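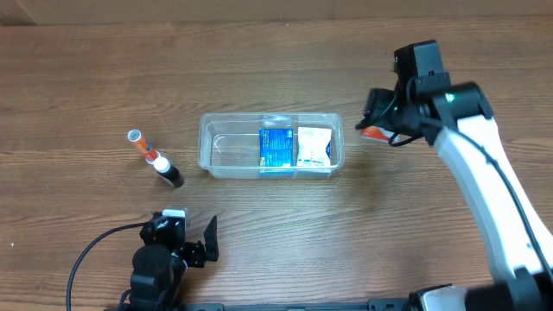 Is Fliltgate part of Stavport, or is it a separate town?

It's a separate town for most purposes. Fliltgate has its own town council and its own mayor, but it shares a postcode area and a bus network with Stavport, and the built-up area runs from one into the other without a gap.

saltmarsh_ed
Thanks. I asked because the estate agents keep listing houses there as "Stavport north" and I couldn't find a boundary on the map I've got. We're moving up in October and I need to know who empties the bins and who I pay.

Huiling Xiong
The boundary is the River Mao. If you are on the north bank you are in Fliltgate, south bank is Stavport. The exception is the old ropeworks, on the north side but still in Stavport because the river was moved when they dug the dock. The line was never redrawn.

Bins are done by the district, so it's the same lorry for both. You pay one bill to the district and the town council's share is shown as a separate line on it.

penfold68
I'd disagree with the first answer. Fliltgate is a suburb. It has a council because it had one before the bridge was built and has hung on to it. There's no hospital, no secondary school and no railway station. Everyone I know there works in Stavport or Drudport.

millrace
It does have a station, penfold. Fliltgate Halt, 2 trains an hour to Drudport at peak times, one the rest of the day.

penfold68
The Halt is on the Stavport side of the river.

millrace
The ticket office is. The platform is over the bridge.

Huiling Xiong
Both right. The entrance is on Mao Street in Stavport and you walk across the footbridge to the platform. The timetable has it under F.

saltmarsh_ed
Which council do I go to about parking permits?

millrace
Stavport only has permits for the streets near the market. Fliltgate has none at all. If the house is north of the river you just park. It gets full near the Halt before eight in the morning with people leaving cars and getting the train.

gorsebank
I've lived in Fliltgate since I was 10 and I have never once said I was from Stavport. My parents' generation still talk about "going over to town" when they cross the bridge. The two places had different market days and different football clubs, and the brewery was ours. Being close to somewhere bigger doesn't make you a suburb of it.

penfold68
The football clubs merged.

gorsebank
And the ground is in Fliltgate.

penfold68
Because land was cheaper.

tolley_r
For what it's worth the county handbook calls Stavport a "port and market town" and gives Fliltgate its own entry straight after Drudport. The entry is short. It has the church, the weir, the date of the charter (995, though the same page says the document is a later copy) and bus route 68. It says nothing about it being a district of anywhere else.

Huiling Xiong
I wouldn't lean on the charter. It names a place by the weir that could be either bank. Stavport claims the same one and has it on the sign by the library.

gorsebank
The weir is nearer our side.

Huiling Xiong
It goes right across the river. It has to, it's a weir.

saltmarsh_ed
This is more than I expected. The house is on Tanner's Row, if that settles it for anyone.

millrace
Tanner's Row is Fliltgate as far as the chapel. Past the chapel it turns into Ropeworks Lane and that bit is Stavport. Which end?

saltmarsh_ed
Two doors before the chapel, coming from the bridge.

millrace
Fliltgate then. Your post will still say Stavport in the address because the sorting office is there. Leave it as it is or parcels go astray. My sister took Stavport off hers and a chair went to Drudport.

penfold68
So the address says Stavport, the trains leave from Stavport and the postman comes from Stavport.

gorsebank
And you vote in Fliltgate.

tolley_r
One practical thing. The library card works in both, but the Fliltgate branch shuts at lunch and the Stavport one doesn't. Doctors' lists are separate. Register at the surgery by the weir before you move if they'll let you, the Stavport one has been full for a while.

saltmarsh_ed
Will ring them. Does the 68 run in the evening?

millrace
Last one back over the bridge is 10 at night. After that it's a walk along the river, and it's lit as far as the weir.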